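Home | Reviews | Workshop | Kitchen | Letters | About

Review: the Terden wooden mug tree, as used by two robot arms

Aug 22, 2018
By the Workshop Desk

Print this page | E-mail this page

The arms in our shared workshop have been learning to lay a table since June, and they have become harder to please than most dinner guests. A mug tree that a person would buy and forget has to earn its keep when the customer has two fingers on each hand and no sense of embarrassment. So when the Terden came up for replacement, I thought I'd better write it up properly.

You get a square base, an upright post and a set of horizontal pegs, all in light wood. Assembly took me one cup of tea. The pegs are plain, and I'm grateful for that. The Puser tree we had before it turned its pegs up at the ends in a flourish, and every mug had to be lifted over the flourish. Our planner never did learn to lift over the flourish.

Handles are the real test. A small mug goes on and off a Terden peg with a straight pull, and the post stays upright provided the arm isn't in one of its moods. We logged 324 attempts at unhooking a mug and got 246 clean ones. Most of the rest were our own fault, and I have apologised to the tree. 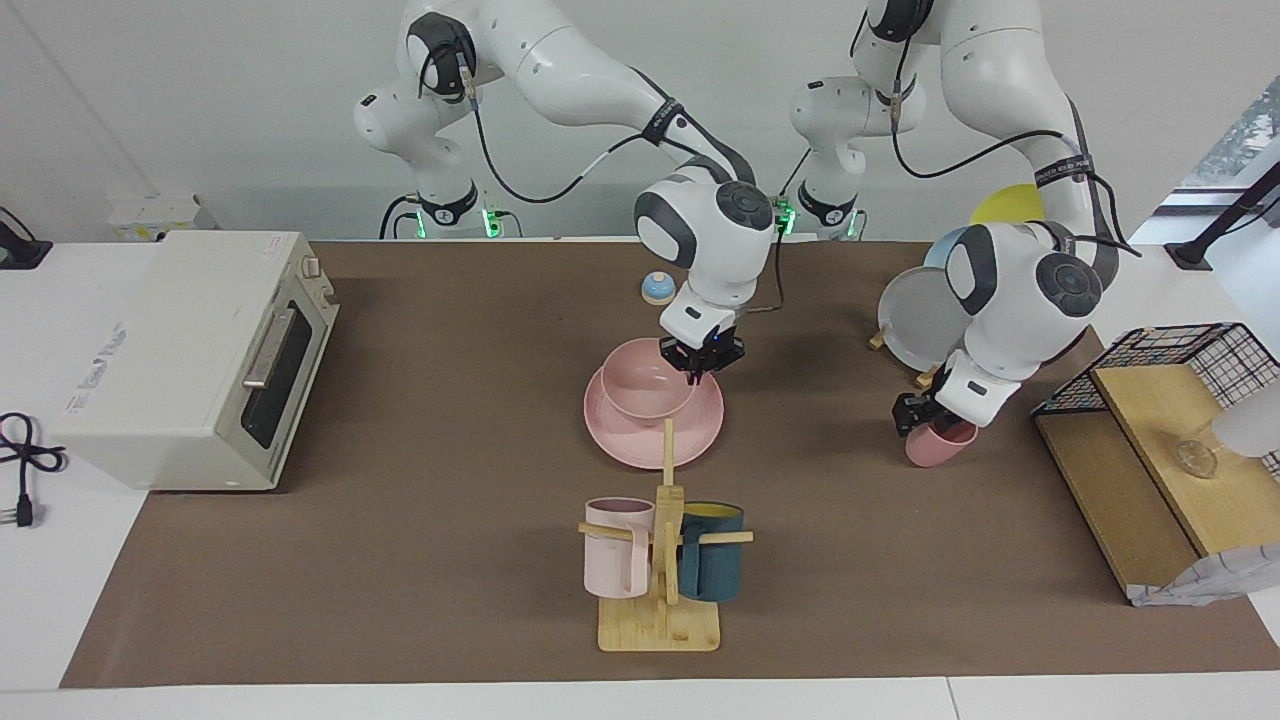
Lo Presti wrote in to say the tree was never the problem on his bench either, and that he'd got far better results by slowing the last bit of the approach and leaving the furniture alone. I've tried it. He's right, and it makes for a very long afternoon.

The base is my one real grumble. It's light, and on bare table it skates. A mat cures most of that, and I'd count the price of one in with the tree. I'd also hang a mug on each side if you can, as a lopsided load makes a nudge worse.

The wood is pale and shows fingerprints — human ones, that is; the grippers are spotless. Peg spacing is close enough that two mugs can sit cheek by cheek, and a wide gripper wants a bit of thought about which to take first. We take whichever the software fancies.

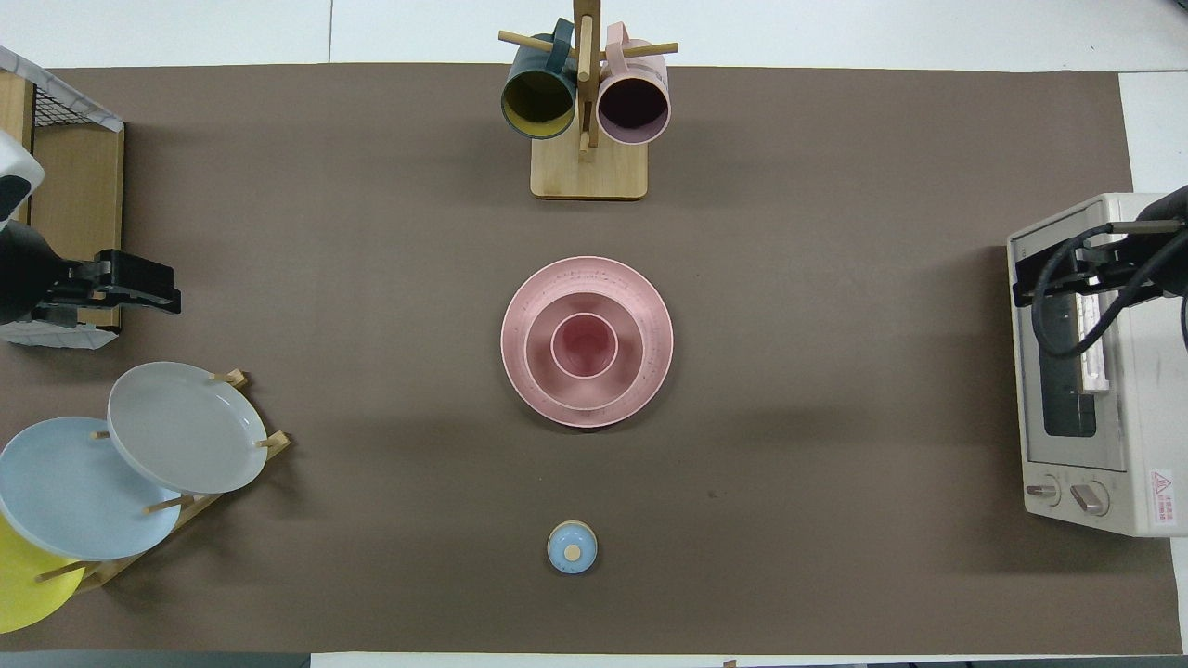 Against the Ovard

The Ovard is the other tree people recommend, and we had one on loan for 72 hours. It's heavier and stays where it's put. Its pegs are varnished, though, and mugs slid off them with real enthusiasm. I'd have it in my kitchen. I wouldn't have it back on the bench.

Buy the Terden, then, and put something grippy under it.

Print this page | E-mail this page

Previous review | Next review | Back to Workshop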